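Comparing fingertips for cloth pickup

Before you start, clear the controller log and set both arms to the same closing force. We run the Soomro controller at 37 percent for knitwear. Anything higher and the tapered tips drag the cloth instead of lifting it.

Step 1. Drop the garment on the seat cushion and leave it as it falls. Close the fingers on a spot where two layers meet, such as a trim or a label, and save the wrist view. 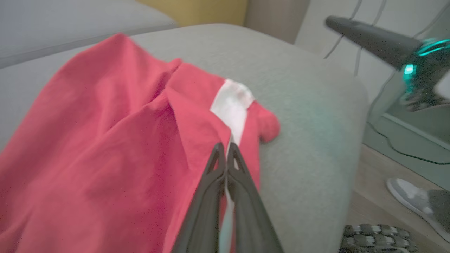
Faswood wrote in to say that pinching two layers at once gives a false pass, and that each tip should be scored on a single layer first. Fair point – do the single-layer run before this one if you have time.

Step 2. Repeat with the Clukemero tips. Do four pickups per tip, and drop the garment again between them. Our last full comparison came to 186 pickups, so name your files carefully.

Step 3. Switch to the head camera and check the grip point against the wrist view.

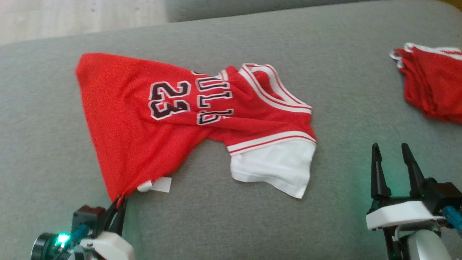

Corner grips need their own column in the results sheet. They load the tips differently from a grip in the middle of the cloth. Large printing helps you record which way the garment is turned: with the BULLS lettering running sideways, you can note the rotation without measuring. Keep the second gripper open until the first hold is logged.

Step 4. Export both views to Prumance and compare tips by grip type.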